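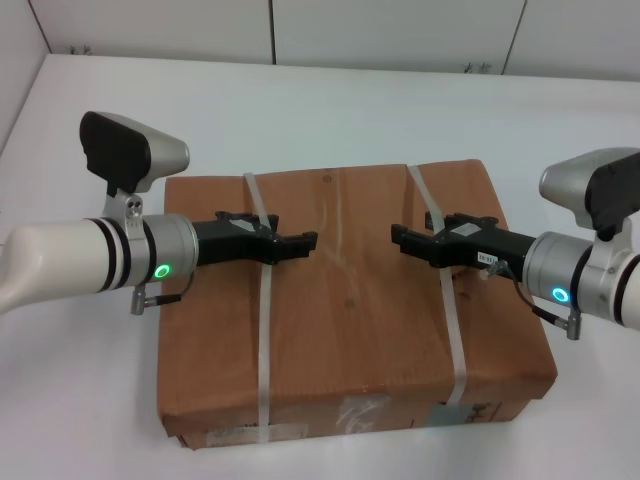

Visit to the Costow robot lab, 19 Jun 2021

Costow opened its manipulation lab to visitors for one afternoon, and I went along with Ketsara Chuensuk from our packing group. We had read the short paper on Gevlow, their training method for two-armed robots, and wanted to see it on a real table. The lab is on the upper floor of the old Areck building. Sign in at the side door, as the front one is kept locked.

The set-up

Tươi Trương runs the project and showed us the bench. Two arms face each other across a white table, each with a black two-finger gripper and a camera mounted on the wrist. The item being worked on when we came in was a strapped cardboard box, with a gripper over each of the two plastic straps. There is a further camera at head height, looking down at the table.

The wrist cameras matter more than I had thought. When the grippers come in close they hide part of the box from the head view, and the straps are pale and partly see-through, so they are easy to lose against the cardboard.

The method

A person guides both arms through a job many times and the system learns from the recordings. Plenty of groups do this. What Gevlow adds is a second pass over the same data, in which each recording is cut at the moments when a gripper closes or opens. The model is then trained to predict the next cut as well as the next movement. Tươi said the aim was to stop one arm setting off before the other was ready, which had been their commonest fault.

They have 2,000 recordings, collected over 17 weeks beginning in January. These cover 18 kinds of parcel – strapped, taped, bagged and a few odd shapes.

The results

On boxes of a kind already in the training set, the two-pass model finished 85 per cent of its trials. We were shown the chart but not given a copy. The version without the second pass did worse, mostly on jobs where both arms must lift together. With unfamiliar boxes the gap between the two was smaller, and Tươi did not want to claim much for it yet.

Ketsara asked about slack straps. They have tried only a small number, and a loose strap tends to slide off the fingertip. A test with shaped fingertips is planned, under the name Lagos, but there was nothing to see of it yet.

Other notes

Talks were in the room next door and ran late. The one on labelling was worth staying for, as it covered how they check where the cuts fall. At present a person looks through every recording, and that takes longer than making it did.

We asked whether the data would be shared. The answer was that the box recordings may be, once the labels have been checked. Ketsara is going to write to them about trying our own cartons on the bench.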